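홈 > 숙소 > 커논게이트 > 로스트몬트 레지던스

객실 | 요금 | 위치 | 이용 규정 | 후기 | 문의

로스트몬트 레지던스 (Lostmont Residence), 커논게이트

예약 사이트에서 이 숙소를 찾으면 '도심 속의 휴식', '내 집 같은 편안함' 같은 문구가 먼저 나온다. 우리는 그런 말을 옮겨 적지 않기로 했다. 이 페이지에는 숙소 측이 내놓은 조건을 적고, 그 조건을 어디까지 믿을 만한지 우리 의견을 덧붙인다. 예약은 이 페이지를 통해서도 할 수 있지만, 끝까지 읽고 나서 결정하기를 권한다.

기본 정보

유형: 주방이 딸린 레지던스형 객실
객실 종류: 스튜디오, 침실 분리형, 가족형
체크인: 오후 3시부터 밤 10시까지
체크아웃: 오전 11시까지
프런트: 24시간이라고 표기되어 있으나 밤 10시 이후에는 전화 응대만 가능
결제: 카드, 계좌이체. 현장 현금 결제는 받지 않음
주차: 사전 신청, 유료
조식: 별도 요금
반려동물: 침실 분리형에 한해 가능, 청소비 추가

위치에 대하여

숙소 소개문에는 커논게이트 중앙역에서 '도보로 금방'이라고 되어 있다. 거리는 654미터다. 짐이 없고 날씨가 좋으면 틀린 말은 아니다. 다만 역 뒤쪽 출구를 기준으로 잰 거리이고, 그 출구는 저녁이면 닫힌다. 앞쪽 출구로 나오면 역사를 한 바퀴 돌아야 하는데, 소개문은 이 부분을 다루지 않는다. 바퀴 달린 가방을 끌고 늦게 도착한다면 택시를 타는 편이 낫다.

주변이 조용하다는 문장도 있다. 안뜰 쪽 객실은 그 말이 대체로 맞는 것 같다. 길가 쪽 객실에 대해서는 같은 말을 할 근거를 찾지 못했다. 예약할 때 방향을 지정할 수 있는지 문의했더니 '요청은 가능하나 보장하지 않는다'는 답이 왔다. 업계에서 흔히 쓰는 문장이고, 기대하지 말라는 뜻으로 읽으면 된다.

객실과 설비

스튜디오는 둘이 하룻밤 묵기에 무리가 없다. 일주일이라면 얘기가 다르다. 옷장이 좁고, 여행 가방 두 개를 펼쳐 두면 지나다닐 자리가 마땅치 않다. 주방에는 2구 인덕션과 소형 냉장고, 전기 주전자가 있다. 오븐은 가족형에만 있는데 설비 목록에는 객실 구분 없이 '오븐'이라고만 적혀 있다. 요리할 생각으로 예약하는 사람은 이 대목에서 자주 헷갈린다.

침대는 아커만(Ackermann) 매트리스를 쓴다고 크게 내세운다. 가족형의 보조 침대까지 같은 제품인지는 확인되지 않았다. 운영 담당 마르기트 엥스트룀(Margit Engström) 씨에게 물어보니 '주 침대 기준'이라는 답을 주었다. 그렇다면 목록에도 그렇게 적어야 한다고 본다.

와이파이는 무료다. 속도는 표기가 없고, 표기가 없는 데에는 대개 이유가 있다. 화상회의를 해야 하는 출장객이라면 체크인하자마자 시험해 보고, 문제가 있으면 짐을 풀기 전에 방을 바꿔 달라고 말하는 것이 좋다.

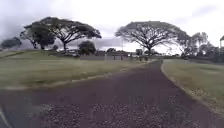
취소하면 돈은 언제, 얼마나 돌려받는가?

체크인 날짜까지 30일 넘게 남았으면 전액, 그 뒤로는 첫 1박 요금을 뺀 나머지를 돌려받으며, 할인 요금으로 예약했다면 시점과 관계없이 환불이 없다. 입금까지 걸리는 기간은 규정에 나와 있지 않다. 우리가 문의했을 때는 '카드사에 따라 다르다'고만 했다. 예약 화면에서 할인 요금이 기본으로 선택되어 있으니 결제 단추를 누르기 전에 요금 종류를 꼭 볼 것.

요금

스튜디오 1박은 480크로나부터 시작한다. 여기서 '부터'라는 말을 눈여겨봐야 한다. 우리가 날짜를 바꿔 가며 조회했을 때 그 가격은 비수기 평일에만 나왔다. 6월에 침실 분리형을 조회하면 1박에 1000크로나가 넘는 날이 많았다. 조식과 주차는 여기에 포함되지 않는다. 이 둘을 더하고 나면 길 건너 일반 호텔과 차이가 거의 없는 날도 있었다.

청소비 항목도 따로 봐야 한다. 검색 결과에는 빠져 있다가 마지막 결제 단계에서 붙는다. 숙박 일수와 상관없이 한 번만 부과되므로 오래 묵을수록 부담이 줄고, 하루만 묵는 사람에게 가장 불리하다. 규정상 문제가 되는 방식은 아니지만 좋게 봐주기도 어렵다.

릴라리(Rilari) 회원 할인

숙소는 릴라리 포인트 프로그램에 가입하면 할인을 받는다고 홍보한다. 가입은 무료이고 절차도 간단하다. 다만 할인은 두 번째 숙박부터 적용되고, 포인트에는 유효기간이 있으며, 할인 요금과 중복해서 쓸 수 없다. 이 도시에 자주 오는 사람이 아니라면 홍보 메일만 받게 될 가능성이 크다. 출장이 잦아 어차피 이 숙소를 반복해서 쓴다면 가입해서 손해 볼 일은 없다.

투숙객이 남긴 말

자와드 안사리(Jawad Ansari): 침대는 좋았습니다. 그런데 밤에 도착해서 출입문 번호를 받는 데 전화를 세 번 했어요. 도착 시간을 미리 알렸는데도 그랬습니다.

요르디스 융베리(Hjørdis Ljungberg): 안뜰 쪽 방을 받아서 잘 잤다. 조식은 한 번 먹고 다음 날부터 역 앞 빵집에 갔다. 값은 절반이고 커피는 그쪽이 더 낫다.

셰난 니 부르후(Senan Ní Mhurchú): 가족형에 묵었는데 오븐도 잘 되고 아이들도 좋아했어요. 주차는 신청했는데 자리가 없다고 해서 공영주차장에 세웠고, 요금은 나중에 돌려받았습니다. 돌려받기까지 메일이 꽤 오갔어요.

예약 사이트에 올라온 만점 후기도 여럿 읽어 보았다. 비슷한 표현이 되풀이되는 짧은 글이 많아서 여기에는 싣지 않았다. 진짜 후기가 아니라고 단정하는 것은 아니고, 방을 고르는 데 도움이 되지 않는다고 판단했다.

어떤 사람에게 맞는가

2박 이상 묵으면서 아침을 직접 해결하고 차를 가져오지 않는 사람이라면 검토할 만하다. 하룻밤만 자고 새벽에 떠나는 일정에는 권하지 않는다. 청소비가 아깝고, 이른 체크아웃에 따른 혜택도 없다. 가족 여행이라면 보조 침대의 상태를 예약 전에 물어보고 답을 글로 받아 두기 바란다. 전화로 들은 약속은 현장에서 힘이 없다.

예약 전 확인할 것

– 선택된 요금이 환불 가능 요금인지
– 청소비를 더한 최종 금액
– 밤 10시 이후 도착 시 출입 방법
– 주차 신청이 확정되었는지, 접수만 된 것인지
– 오븐이 필요한 경우 객실 종류

요금과 조건은 2018년 11월 18일에 확인한 내용이다. 그 뒤로 숙소 측이 규정을 바꾸었을 수 있으니 결제 화면에 나오는 조건을 우선으로 보기 바란다. 틀린 내용을 발견하면 숙소 정보 담당 아르비드 린드크비스트(Arvid Lindqvist)에게 알려 주면 고치겠다.

문의: 숙소 정보 담당 | © 2018 커논게이트 숙소 안내 | 맨 위로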